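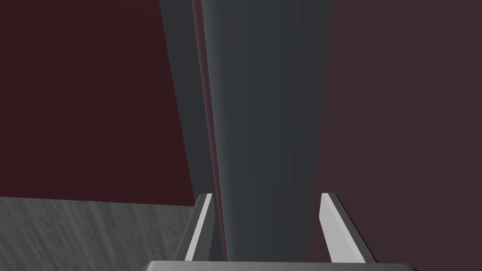

Lilian Okoth replied that none of this counts as acting, and that a man paid to stand in a coat should be described as a man paid to stand in a coat. I'll answer in a few posts, as the first one was too short to be clear.

My claim was narrow. The lead in Nendness came from catalogue modelling, and his screen work shows it in ways that can be checked against the episodes. I did not say he was good. I said the training was visible.

Definitions first. By catalogue modelling I mean studio work for mail order and online shops: plain background, fixed light, a large number of garments per day. It is a different trade from catwalk and from perfume campaigns. People lump them together and then argue past each other.

Catalogue work rewards stillness and hitting a mark. The model finds the light without being told, holds for the shutter, changes the angle of the shoulders, holds again. Expression is kept low so that the jacket stays the subject.

Now episode 2 of Nendness, the harbour office. He enters, stops, turns his chin towards the window and only then speaks. The turn has no purpose in the story. He does the same in the hospital corridor and again at the inquest. Each time he ends up three-quarter on to the key light.

Lilian's answer to this was "that's the director". Possible. But the other two actors in the harbour office are lit worse and move more, and the director was presumably the same for all three.

His earlier film, Arain, is the better test. Small part, 19 lines, no close-ups until the last reel. With the camera further back he has to use his whole body and he does not know what to do with his hands. They go into his pockets in every scene with dialogue. Pockets are a standard catalogue pose.

On the Pevero adverts, which several of you brought up. They ran before Arain, not after. He was the face of the knitwear line for three winters and left in December, when filming on Nendness had already begun. The order matters if the argument is that the adverts got him the part in Arain, and equally if the argument is that they didn't.

I have seen it said that he lied about his age to get the Pevero job. I have found no source for this apart from a fan page that also gets his height wrong. Leaving it out.

Voice. Catalogue models are not asked to speak, so this is where a late start should show most. In Arain the ends of his sentences drop away and at least one line has been re-recorded: the room sound changes halfway through it. By the second series of Nendness this has gone. Either he had lessons or the sound department improved. I lean towards lessons, as his breathing is different too.

Someone asked for numbers. The fan archive at Iketix holds 2,835 stills from both series of Nendness. I went through the ones tagged as close-ups from series one, 61 in all, and the three-quarter angle is the usual one. The tagging is done by fans, who may prefer that angle. I would not build much on it.

What would change my mind: a long unbroken take in which he listens to someone else and the camera stays on him. Modelling gives no practice at listening. There is one candidate, the ferry conversation near the end of series two, but it is cut into every few seconds and can't be used either way.

To Lilian's main point, that looks got him the work. Yes, the first job. Casting from catalogues is cheap and the face has already been tested on buyers. It does not explain the second series, when the part was made larger and the coat was dropped by the third episode.

Replies about his gym routine will be ignored. I don't know it and it has no bearing on the harbour office.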